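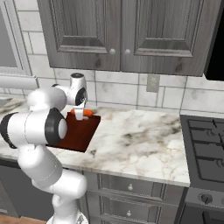

Figure 2. Rendered kitchen worktop with a carrot at a dark red cutting board.

3.2 Surface transfer during the preparation of root vegetables

Root vegetables reach the domestic kitchen with more soil on them than most other fresh produce, and the cutting board is the first surface they share with food that will be eaten raw. Kershaw and Xolalpa treat the board as a reservoir: material left by one item is held in knife scores and released to the next. We follow their account here, with two changes. The worktop is included as a second reservoir (Figure 2), and peeling is treated as a separate step from cutting.

Carrots were bought from a single grower near Kestdale and stored unwashed at 6 °C. Each was assigned to one of three treatments: no washing, a rinse under cold running water, or a rinse followed by brushing. Boards were scored beforehand with a fixed pattern so that the depth of the cuts did not vary between runs. Swabs were taken from the board, from the worktop beside it and from the blade, and were plated the same day on Mastach agar. Where a swab could not be plated within the hour it was discarded and the run repeated.

Rinsing alone lowered the count on the board but had little effect on the worktop. We attribute this to splashing and to the habit of setting the rinsed carrot down before it is moved to the board. Brushing lowered both. The blade gave the most variable readings of the three, and the spread did not narrow when the runs were grouped by operator. Peeling raised the worktop count in every treatment - the peelings were commonly pushed aside by hand and left there until the end of the run.

Score depth mattered less than expected. The older literature, going back to a household manual of 1889, advises scraping wooden boards after each use, and later authors have repeated the advice without testing it. In our runs scraping removed visible residue but did not change the swab count by more than the variation between repeats. The Iwasaki method, in which the board is wetted before cutting, was tried in a small number of runs in September and is reported in Section 6.

Two limits should be noted. The carrots came from one soil type, and a heavier clay may adhere differently. The Wellix swabs used on the worktop also have a lower recovery on polished stone than on plastic, so the worktop values are likely to be underestimates.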